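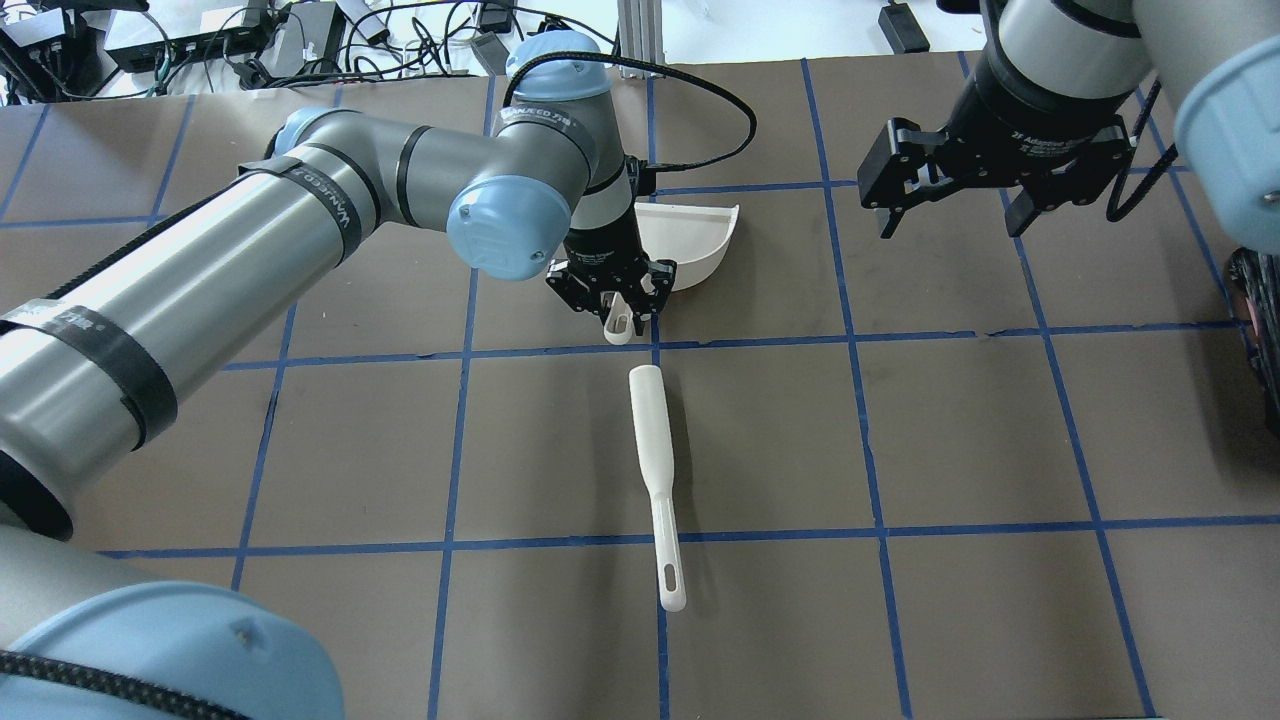 Recogedor blanco y útil de mango ranurado sobre la mesa cuadriculada con cinta azul.

Horkden pide que prorroguemos la partida de menaje de limpieza. De las 1.000 unidades previstas se han revisado 55, y con eso no me atrevo a dar por bueno el lote de Omden. La cuadrícula ordena la mesa — lo reconozco —, pero todavía no demuestra que ordene el trabajo.
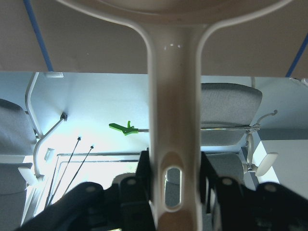
Saranya Pillai responde que 55 bastan para ver si el mango resulta cómodo y que el resto puede esperar a julio. Mantengo la reserva y propongo liberar solo el primero de los 2 pagos.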